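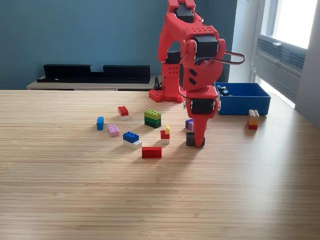
Home News Locations Planning Ahead Grief Support Contact

Press Releases | Cemetery and Memorial News

JAKCOMBE FUNERAL SERVICE TO OPEN SCATTERING GARDEN AND PUBLIC MEMORIAL REGISTER AT NUTTALL MEMORIAL PARK

New grounds in Breltwood will open to families in May

BRELTWOOD – Jakcombe Funeral Service announced today that it will open a scattering garden at Nuttall Memorial Park in May, together with a public register in which the names of those whose ashes are scattered there will be permanently recorded. The garden occupies the former nursery ground on the east side of the park, between the chapel road and the creek. It will be open to families of any faith or none, whether or not Jakcombe Funeral Service handled the funeral or cremation.

Until now, families in Breltwood who wished to scatter ashes in a cemetery setting have had to travel outside the city. Nuttall Memorial Park has offered in-ground burial of urns and niches in the chapel wall for many years, but its rules did not permit scattering anywhere on the property. Those rules have been revised, and the revised version will take effect on the day the garden opens.

"Many of the families we serve choose cremation without having decided what will happen afterward," said a spokesperson for Jakcombe Funeral Service. "The ashes come home, and the decision is put off, sometimes for years. We wanted to offer a place that is cared for, that can be visited, and where a name is written down."

About the garden

The garden is laid out along a single level path that begins at the chapel parking area and returns to it. The path is paved for its full length and is suitable for wheelchairs and walkers. Benches have been placed at intervals, and the bench nearest the entrance has been set back from the path to leave space for a wheelchair beside it.

Planting was carried out over two seasons. The lower beds near the creek contain native grasses, ferns and river birch. The upper beds contain serviceberry, dogwood and low perennials selected for bloom from early spring until the first frost. The existing oaks along the chapel road have been kept. Grounds staff will maintain all planting, and families are asked not to add plants, stones, lights or ornaments of their own.

Scattering will take place in three designated areas, which are marked on the park map and by low posts along the path. A member of the park staff will be present for each scattering to prepare the ground and assist the family. Families may scatter the ashes themselves or may ask the staff member to do so. Those who live at a distance may request an unattended scattering, in which case the office will send a letter confirming the area used and the time at which it was done.

Ashes that have been scattered cannot be recovered. Park staff will review this point with every family before an appointment is confirmed, and the person with legal authority over the ashes must sign a written authorization. Families who are uncertain may prefer to consider an urn plot or a chapel niche, and staff will be glad to show them both.

The memorial register

Every person whose ashes are scattered in the garden will be entered in the Nuttall Memorial Register. The register will be kept as a bound book in the chapel vestibule and as a searchable record online. Each entry will give the full name, the dates of birth and death, and the scattering area. There is no separate charge for an entry.

Families may also add a short remembrance to the online record. A remembrance may include a life story, a list of surviving relatives, a favorite verse or a photograph. Text that has already appeared as a newspaper obituary may be used if the family wrote it or has permission to reprint it. Remembrances will be read by office staff before they are posted, and a family may ask for changes at any time within 60 days of posting at no cost. Corrections to names and dates will be made without charge whenever they are reported.

The online register has been built by Ustent, which also maintains the burial index for the older sections of the park. The two records will be linked, so that a visitor who searches for a surname will find burials, niches and scatterings together. Ustent will host the register under an agreement that requires a full copy of the record to be delivered to the park office every year. The office will store that copy with the original cemetery ledgers.

"A cemetery's records have to outlast the people who keep them," the spokesperson said. "The book in the vestibule will always be the official register. The online record is there so that a grandchild in another state can find the same entry without making the trip."

Families who do not wish a name to appear online may ask that the entry be made in the bound book alone. This request may be made at the time of the appointment or later.

Earlier arrangements

Holders of existing prepaid plans with Jakcombe Funeral Service may change an urn plot or niche to a scattering in the garden. Any difference in price will be credited to other items in the plan or refunded, as the plan holder chooses. A plan holder who is satisfied with present arrangements does not need to take any action.

Families who already have ashes at home are welcome to use the garden, regardless of how much time has passed or where the cremation took place. They should bring the cremation certificate to the first meeting. If the certificate has been lost, the office will help the family request a copy from the crematory. Ashes that have been divided among relatives may be scattered on separate occasions, and the register will carry a single entry.

The park is also setting aside part of the register for people whose ashes were scattered elsewhere or whose remains rest in another place. Relatives living in Breltwood have asked for some years that there be a way to record such names locally. Entries of this kind will be marked as memorial entries and will state the place of rest, if the family wishes it to be given.

Appointments and fees

Appointments for scattering will be offered on weekdays and weekends throughout the year, weather permitting. The first appointment each day will be at 10 a.m. One family will be received at a time, and the garden path will be closed to other visitors while a scattering is in progress. Clergy, celebrants and musicians are welcome. Amplified sound is not permitted in the garden, but the chapel may be reserved for a service before or after the scattering.

If an appointment must be postponed because of high wind, ice or flooding near the creek, the office will telephone the family and offer a new time. No fee will be charged for rescheduling in these circumstances.

A schedule of fees is available from the park office and from any Jakcombe Funeral Service location. The fee for scattering includes staff attendance, the register entry and the upkeep of the garden. There are no annual charges. The fee is waived for infants and young children, in keeping with the longstanding policy of the park for burials.

Visiting

The garden will be open to the public during regular park hours, except when the path is closed for an appointment. Dogs on a leash are allowed on the path. Cut flowers may be left on the stone shelf beside the chapel door, and staff will remove them when they have faded. Visitors are asked to remove ribbon, wire and plastic wrapping before leaving flowers. Artificial flowers, balloons and candles may not be left in the garden.

The bound register may be viewed whenever the chapel is open. A page may be requested for display on an anniversary by calling the office ahead of the visit.

An open afternoon will be held in April so that residents can walk the path and ask questions before appointments begin. Staff from the park and from Jakcombe Funeral Service will be present, and a demonstration of the online register will be given in the chapel. No reservation is needed. The time will be posted at the park gate and on the news page.

Grief support at the park

Beginning in May, the monthly grief support gathering now held at the Jakcombe Funeral Service office will move to the meeting room beside the chapel. The gathering is free and open to any adult who has lost a relative or friend, recently or long ago. Those who attend may speak or simply listen. Coffee will be served, and parking is available directly outside the door. Printed lists of counselors and faith-based groups in the area will continue to be available at both locations.

About Jakcombe Funeral Service

Jakcombe Funeral Service provides funeral, burial and cremation arrangements to families in Breltwood and the surrounding communities. It has managed Nuttall Memorial Park on behalf of the park's trustees since the closing of the former cemetery association. The company also offers advance planning, monument ordering and help with the writing and placement of obituaries.

About Nuttall Memorial Park

Nuttall Memorial Park is a nondenominational cemetery serving the city of Breltwood. Its grounds include lawn and upright monument sections, a veterans' section, a children's section, a chapel with niches and, from May, the scattering garden. Burial records are open to the public for family research.

Media contact: Communications Office, Jakcombe Funeral Service, Breltwood. Requests to photograph the garden before it opens should be made through this office. Photography is not permitted during appointments.

Contact Us | Privacy | Copyright Jakcombe Funeral Service. All rights reserved. | Back to top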